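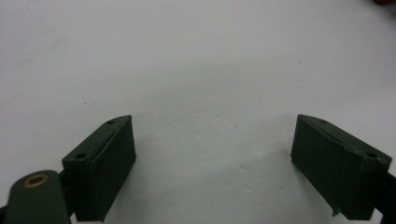 Lauri Hämäläinen said the tide gauge was wrong, and that it had been wrong since January. Restard logged the remark and asked for figures.

The gauge at Nyarko read 264 centimeters at high water. The painted staff on the pier read 258. Restard had taken both readings himself, one minute apart, and had signed for both.

"Then the pier is sinking," he said.

"A sinking pier would read high," Lauri said. "Yours reads low."

Restard checked this on the back of a chart. It was correct. If the pier was moving, it was moving up – and piers in Nyarko did not do that.

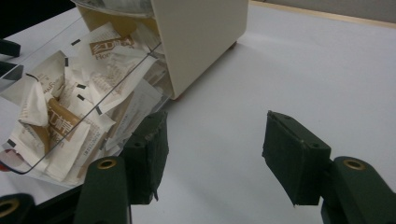 White tabletop, with paper packets at left.

They measured again at low water. The gauge gave 76. The staff gave 70. The difference had not changed, so the fault was a fixed offset, and a fixed offset could be entered in a form.

Restard entered it. Under "cause" he wrote "pier." Lauri read the form twice, initialed it and went down to look at the bolts.

Filed under: Short Fiction, Sea & Harbor

Recent stories
The Vuturex Ledger
Room 239
Studel Crosses the Ice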